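Gripper recall widens after finger-trap reports

Brurkex has extended the recall of its hand-held gripper tools after a fault in the jaw return spring left several of them closing without warning. The firm first withdrew 100 units in July. It now wants back all 1,899 sold under the same batch code, and has told customers to stop using them at once.

The tools are held in the hand and worked by the person carrying them. Companies use them to record everyday jobs such as folding clothes or clearing a table, and the recordings are then used to train robots.

According to a notice sent to customers on Friday, the spring can slip off its seat when the tool is tilted sharply to one side. The jaws then snap shut, and the trigger does not open them again until the housing has been taken apart. Brurkex said it had received 13 reports of the fault. In 2 of them the user was hurt, in both cases with bruising to the fingertips. No one needed hospital treatment.

Virág, which hires out the tools to households taking part in home recording work, said it had paused every booking that involved the affected batch. It will go on paying people for sessions already agreed. Sheyla Cabrera, who runs the home programme, said the firm had first heard of the problem from a woman whose tool closed on her thumb while she was pulling a pillowcase straight.

"She rang us the same afternoon and we passed it on," Cabrera said. "We would have liked a quicker answer than the one we got."

Brurkex accepts that its first notice was too narrow. It had blamed a single delivery of springs from a supplier, Gustetti, but later found the same slipping in tools fitted with springs from its own stock. The seat itself is now thought to be too shallow - a design fault, in other words, that changing the spring would not cure. A deeper seat is being tested at the company's Perkgate workshop.

Work with other hand-held grippers is carrying on as normal, much of it in people's own bedrooms and kitchens.

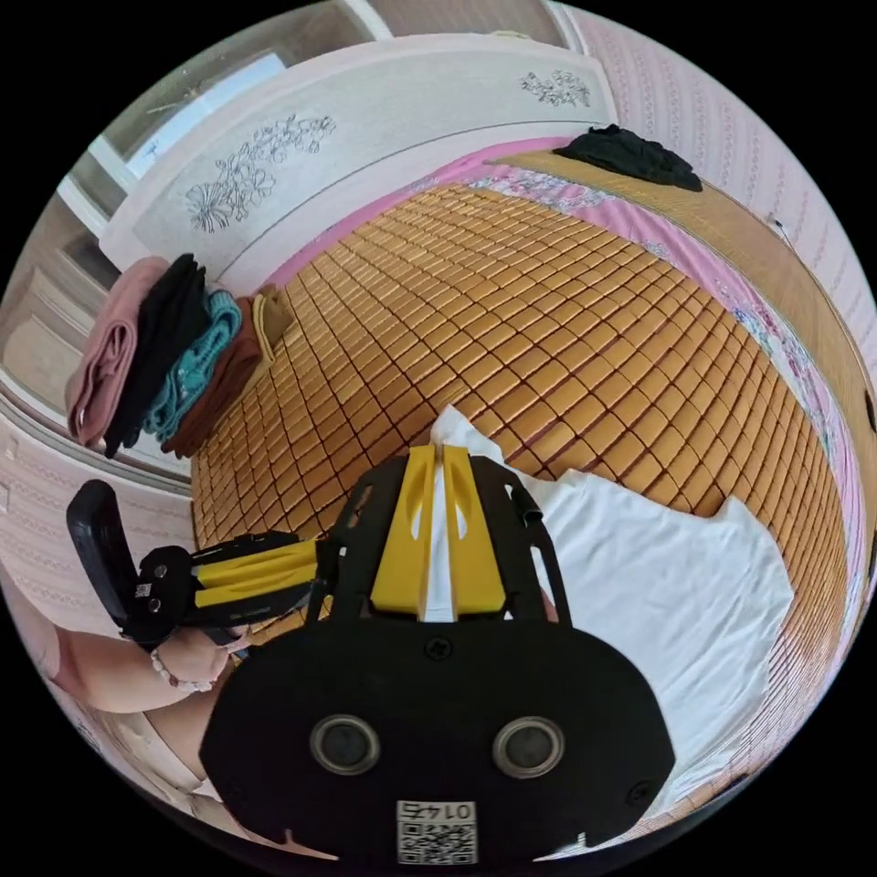
Anselmo Portela wrote to us to say that he had handed his tool back in July and been sent another from the same batch, and that he wanted to know who had checked it before it went out. Brurkex said it was looking into his case.

Customers should take out the battery, leave the jaws alone if they are shut, and return the tool in its original case. Postage is free. Repaired tools will carry a green dot beside the trigger, and the company has not yet given a date for sending them out.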